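Household Textiles and Room Echo: Do Cloth Coverings Make a Shared Room Quieter?

Student project report, Bivholm College, Interior Materials course

Background

The common room on the second floor of the Flaten building has a hard floor, painted walls and a long row of windows. Students complain that it is loud even when only a few people are talking. The building office was asked for carpet last year and turned it down over the cost of cleaning. Our project looked at a cheaper idea: putting printed and woven cloth on tables and walls and checking whether the room sounds any different.

Cloth absorbs sound because air moves in and out of the gaps between the fibers, and some of the energy is lost as heat. Thick, loose material does this better than thin, tight material. Thin cloth mainly affects high sounds, such as the clink of a cup or the sharp parts of speech. Low sounds pass through it and bounce off whatever is behind it. We knew this from the course reading before we started, so we did not expect a tablecloth to change the room very much.
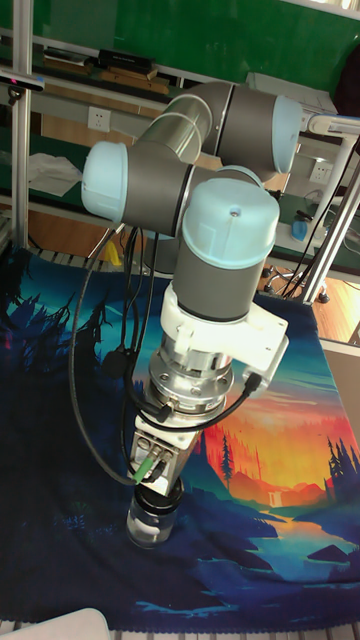 Materials and cost

We used three kinds of textile:

Printed cotton, table weight, 155 grams per square meter.
Felted wool, sold as offcuts by Rey, a fabric store near the station.
A heavy lined curtain, already owned by the college and kept in storage.

The total budget was 179 dollars. Most of it went to the wool. The cotton was on sale, and the curtain cost nothing except the time it took to find it. We had hoped to test a cork panel as well, but the one we wanted was out of stock until July and we dropped it.

All cloth was washed once before use. The cotton shrank more along its length than we had allowed for, and one piece had to be pinned to another to cover the table it was cut for.

Method

We measured the echo by popping a balloon near the door and recording the sound at a fixed spot by the windows. The recording was then opened in Wisteck, the audio program the college has on its lab computers, and we read off how long the sound took to fade. Each setup was measured several times with the windows shut and the heating off.

The setups were: bare room, cotton on all tables, cotton on tables plus wool on the back wall, and finally the same again with the curtain hung across the windows. We kept the chairs in the same places for every round. The first set of recordings had to be thrown out because the ventilation came on halfway through, at 4 p.m., and it could be heard under everything.

Balloons are not a perfect sound source. They vary in size and do not all pop the same way. We tried hand claps too, but the results were more spread out, so only the balloon results are used in this report.

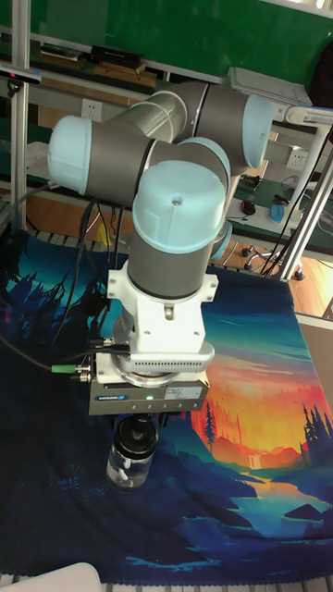 One reader of our draft asked whether people would notice a change this small at all, or whether they would say the room was quieter simply because it looked softer. It was a fair point. We had planned to ask users of the room what they thought, but a form filled in under a newly decorated wall is going to lean one way. In the end we kept the form but treated it as a separate question from the measurements.

Results

With cotton on the tables only, the fade time was nearly the same as in the bare room. The difference was smaller than the difference between one balloon and the next, so we cannot say the tablecloths did anything to the echo. They did cut down the noise of cups and cutlery being set down — several people mentioned this on the form without being asked.

The wool on the back wall made a clear difference at high frequencies. The curtain made the biggest difference of all, which we put down to its weight and to the folds. When we pulled it flat, part of the effect went away.

We got 66 forms back. Most people said the room was more pleasant with all the textiles up. Fewer said it was quieter. A handful disliked the curtain because it made the room dark in the afternoon, and two said the wool smelled.
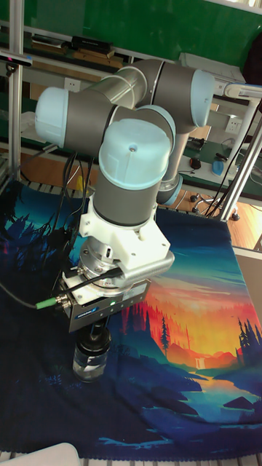
Care and wear

Tablecloths in a shared room get dirty fast. Coffee was the main problem, followed by ink. The printed cotton hid small marks well, and a busy pattern is a better choice than a plain color for this use. The wool on the wall picked up dust along the top edge but needed nothing more than a brush. The curtain was not washed during the project, as it is too big for the machine in the basement.

Fire rules also matter. Wall textiles in the Flaten building must be treated or rated, and the wool offcuts were neither. They were taken down after the tests and would need to be replaced with a rated product in any permanent setup.

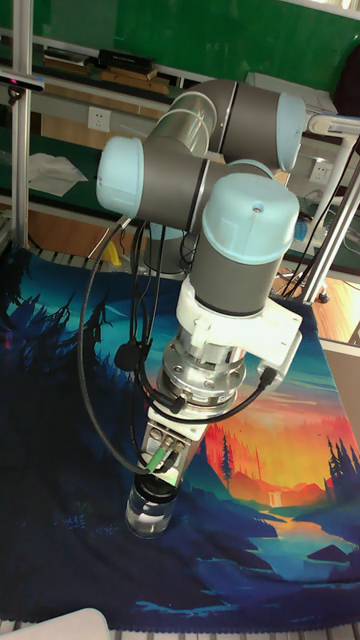
What we would change

Use a loudspeaker and a test tone in place of balloons. Hang the wool a few inches off the wall, which the reading says should help with lower sounds. Test the curtain first and alone — we only ever measured it on top of the other textiles, so its own share is partly a guess.

For the room itself, we suggest the curtain on a track that lets it be pushed aside in daylight, and tablecloths only if someone agrees to wash them.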